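Illow Slotted Tray, Small

Open-top plastic tray for sorting bottles, tubes and other small upright or flat-lying items on a bench. Perforated sides, plain rim, no lid. Sold singly or in sets of 3.

Colors: bright green, black
Item no.: 420 (green), 46 (black)
Supplied by: Dinley
Stacking: nests when empty; do not stack when filled

Use
Place trays in a row with the long sides facing the operator. Assign one tray to one item type. Bottles with narrow caps may stand upright in pairs; tubes should be laid flat. Tall canisters, such as wipes dispensers, stay on the bench top beside the row - they raise the center of gravity too far for a tray this size.

Mixed colors are acceptable. Dinley recommends black for items in use and green for incoming stock, but the moldings are the same.

Trays, bottles and canister on a wood-topped bench, with views of the surrounding room:
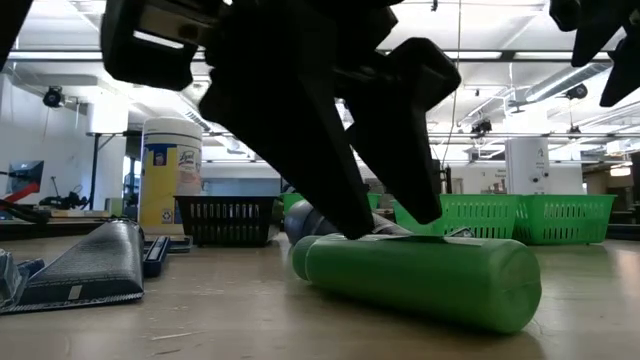
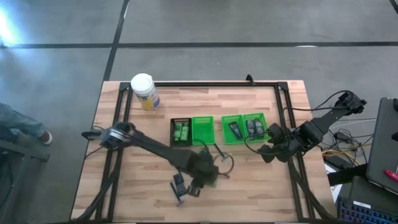
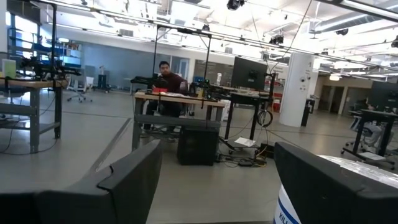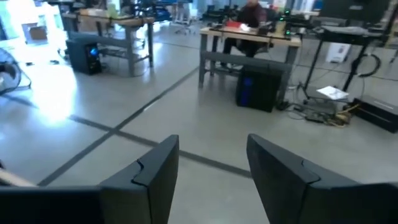 Cleaning
Wash by hand in warm water with mild detergent. Rinse through the slots and drain upside down. Solvent cleaners will dull the rim. Disinfecting wipes are suitable for daily use.

Ordering
Cartons hold 46 trays of one color. Orders above 2000 pieces ship from the Drestuno warehouse and are quoted separately - contact Su-chen Peng. Black is out of stock in single units until October.

Page revised September 14, 2025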